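Leaf Litter Decomposition at Two Sites on Talten Creek
Zübeyde Akgül and Murdo Dow, Intro Ecology, final report
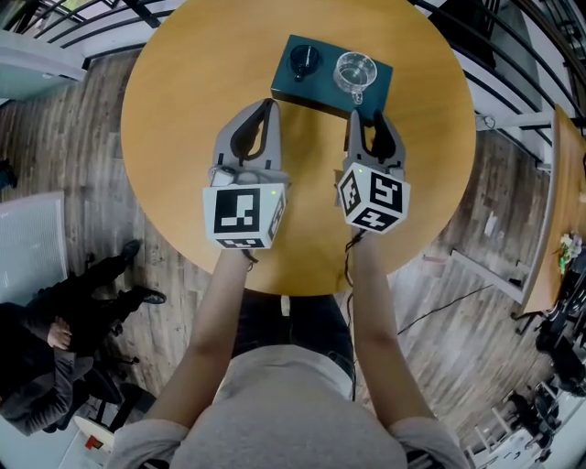
1. Methods

We filled mesh bags with dried red maple leaves and staked them out in May, half on the shaded bank and half in the open meadow. Six bags were lost to what we believe was a raccoon, which did not sign the data sheet. Litter was reweighed after 119 days.

2. Results

Starting mass was 531 g in the shade and 526 g in the meadow. The shaded litter lost roughly a third of its mass. The meadow litter lost less, except for one bag that gained weight and was found to contain mud.

3. Discussion

Soil moisture probably explains the difference. We would say so more firmly if Murdo had not left the moisture probe on the bus one Sunday.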